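Subject: Re: Washing old caps without wrecking the brim
Date: 22/03/2019

Hello again everybody, and thank you for all the kind notes on my last message! I have been washing caps the slow way for 7 years now (a basin, cool water, a drop of Feltavus soap) and I still get nervous every single time, especially with the navy ones, which love to bleed.

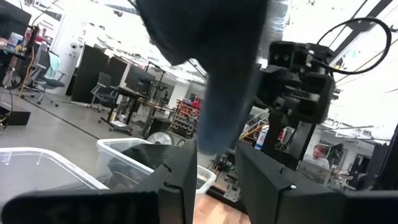 Bralar wrote:
> I put mine on the top rack of the dishwasher and it came out
> fine, but the brim has a wave in it now. Is that cardboard
> inside? The cap is from the Grotach feed store and I'd hate
> to lose it.

Oh, I do feel for you. Yes, a lot of the older ones have cardboard in the brim, and once it has soaked there isn't much to be done except dampen the cloth, shape it over a big coffee can and leave it alone for a day or two. Please keep it out of the dishwasher next time! The heat is hard on the glue too.

As for storage, I gave up on hooks, they leave a little bump in the crown. Clear bins are what I like, one cap to a bin if you have the shelf room.

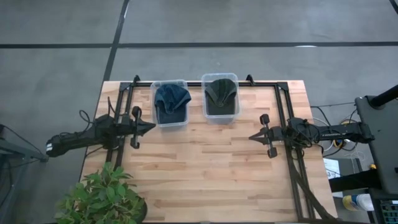

I also tuck a sheet of plain tissue in the crown over the winter, and I go through everything in March to check for moths. Message 786 in the archive has the long thread on sweat stains, if anyone missed it.

Warmly,
Hegazy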